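How to Do the Zomiswood Ridge Walk in One Day (Without Ruining Your Knees)

13 December 2023

Hi again, everybody! I promised a proper how-to for the Zomiswood ridge after the last post, and so many of you wrote in asking about the bus that I figured I'd better get on with it. So grab a coffee, find your hiking shoes, and let's plan this thing together.

First, what are we talking about? The walk starts in the village of Gullis, goes up through the pines, follows the ridge for a good long stretch and drops down the other side to Zikia, where there's a bakery (we'll get to the bakery, believe me). The highest point is 2,179 feet, so it's no monster, but the first part is steep and it comes right at the start when your legs are still asleep.

Step 1: Get to Gullis early

Take bus 29 from the main station. Sit on the left side if you can, the view over the river is so much better! Buy your ticket on board and bring coins, the driver wasn't thrilled with my big bill. If you're driving, park by the church and leave the spots along the wall alone, they belong to the houses.

Remember you finish in a different village from where you started. The bus back leaves from Zikia, so drivers will have to ride it to Gullis and pick up the car there.

Step 2: Fill your bottles before you climb

There's a fountain in the square with cold, good water. Fill everything you have. I carry 2 bottles in June and I've finished both before the ridge was over. The next tap is all the way down in Zikia.

Step 3: Find the right path out of the village

This is where I messed up the first time. Go past the fountain, take the lane with the blue gate, and keep going up until the pavement ends. You'll see a wide dirt road on the right that looks very official and inviting. Don't take it! It goes to a quarry. The path you want is the skinny one straight ahead, with a yellow stripe painted on a rock – easy to miss if you're busy chatting, like I was.

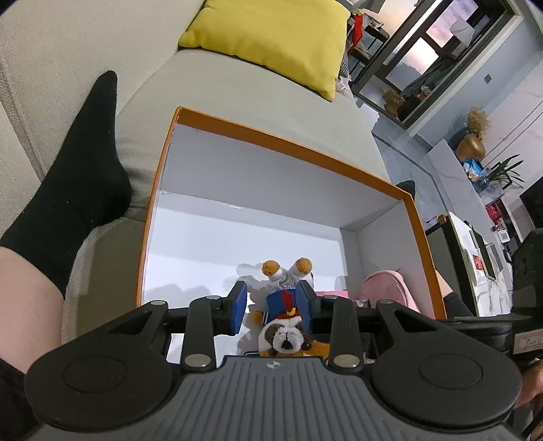
From the yellow stripe it's all uphill through the trees. Go slow. I mean really slow, slower than feels right, and stop whenever there's a gap in the branches so you can look back down at the rooftops. After the wooden steps (I once counted 186 of them, mostly to keep my mind off my calves) the ground flattens and you pop out on the ridge.

Step 4: Enjoy the ridge, but watch the wind

Oh, this part! You've got the valley on one side, the hills rolling off forever on the other, and hardly any climbing left. Put your jacket on as soon as you're out of the trees, even if you're warm. If it's blowing hard, use the lower path that runs just under the crest. It joins back up before the summit marker and you don't lose much of the view.

I like to have lunch behind the big rocks past the marker. The spot in front of them is prettier, but my sandwich wrapper ended up halfway to the next county.

Step 5: Take the descent in pieces

The way down to Zikia is short and full of loose stones. If you own poles, now's the time. I'm still not great at downhills – my trick is small steps, knees a little bent, and a break at each bend. Tighten your laces at the top too, or your toes will be complaining the whole way.

Step 6: The bakery

Turn left at the bottom, cross the little bridge, and follow your nose. They close in the middle of the afternoon, so if you're running late, go there first and take your boots off afterward. Get the almond thing. I can never remember its name, just point at it.

The bus stop is across the street, with a bench in the shade. Check the return times on the post in Gullis before you set off, the winter schedule has fewer buses and the last one leaves earlier than you'd think.

Next time I'm off to somewhere much warmer, with a few days in Cabanatuan and hopefully a lot of mangoes. If you've been, leave me your tips in the comments, and tell me how you did on those steps!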